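Home tips from Cladik: sports clothes on the sofa

In our flat the sofa is the place where all clothes arrive. My two children come home from training, and the shirts and shorts land on the seat. In 2020 we bought this sofa, a light grey one with woven cover, and I have learned some things with it which I want to share.

1. Separate the red things first

Red sportswear can give colour, specially in the first washes. I take out everything red before I touch the rest, and I look carefully if a piece has white trim. Such pieces I wash at 20 degrees, inside out, with a colour catcher sheet. Do not leave them in a heap on a pale sofa when they are damp.
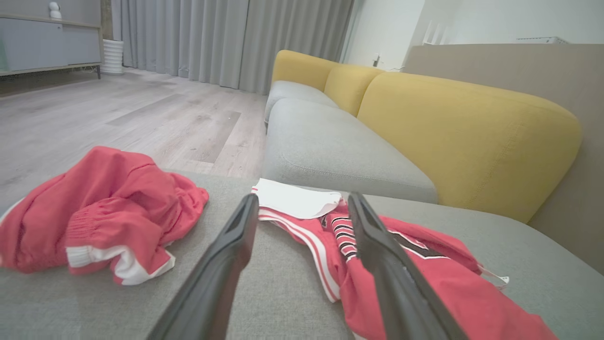
2. Give the sofa its own five minutes

When the clothes are away, I lift all cushions and brush the seat with a soft brush, always in one direction. Crumbs like to hide in the seams, so go there with the narrow nozzle of the vacuum cleaner. Cushions with piping I shake outside on the balcony and then press back to shape with both hands. Our off-white one stands in front of the yellow one, although it gets dirty quicker. My family likes it so.
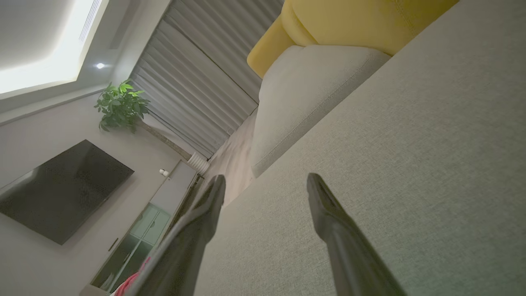
3. Read the label before the iron

Printed letters do not like a hot iron. Turn the shirt so that the letters are inside, and iron only with low heat, or put a thin cotton cloth between. The care label is often sewn in a side seam, and the text is very small. I make a photo of it with my phone and enlarge it. If the label is already washed out, I do not iron this shirt at all, I only hang it well stretched on a hanger.

For folding, lay the shirt on its front, bring both sides to the middle, and fold from the bottom up two times. Shorts with elastic I fold once in the length and roll them.
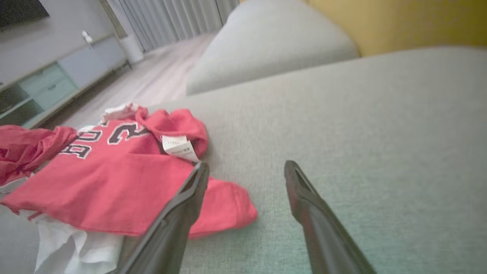 Red shirt with its care label turned out, lying loosely bunched.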